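Notebook, Vutden bench, arm 2
October, started 8:40

The gripper closed too late again this morning. Aranka Vörös wrote on the board that the left finger "feels lazy", so I began with the fingers and left the software alone.

I took off both fingers and cleaned the contact faces with alcohol and a lint-free cloth. One screw on the left finger turned with almost no force. I put a small drop of thread lock on it and tightened all of them again in two steps. Please do not use the long key for this, it is very easy to go too far.

Cycle counter at start: 1,383. I did not reset it.

Then the zero position. The stored opening was different from the real one by a small amount, and I think this is our late closing. I ran the homing routine from the Dramum panel two times and saved the second result. The old value is in the file flarkwood_old, in case somebody wants to go back.

Cable at the wrist: the loop was too tight when joint 6 turned to the far side. I opened the clip, gave it more length and closed it again. It now makes a bigger bow above the wrist. I do not like how near it comes to the things on the table, but a tight cable is worse. Vincze has a shorter connector with an angle, I asked for the price.

Closing force is down to 26 percent for soft items. Before it was 50, and this left marks on the banana. For the ketchup bottle I have not yet decided a value.

Table with the banana and the ketchup bottle, from the side and from the wrist camera:

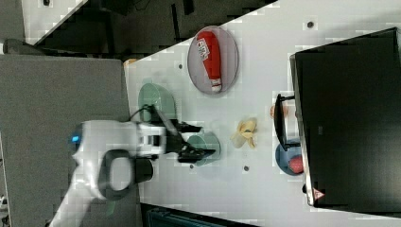
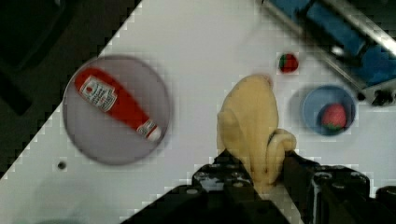

Still open:
- wrist camera picture breaks into blocks, try the other USB port first
- write the new force value in the setup sheet (page 261 of the old binder, and also in the shared folder)
- order thread lock, the bottle is nearly finished
- ask Aranka if she wants the same zero procedure on arm 1

Stopped at 12:15. Arm is parked, brakes on, panel key is in the drawer.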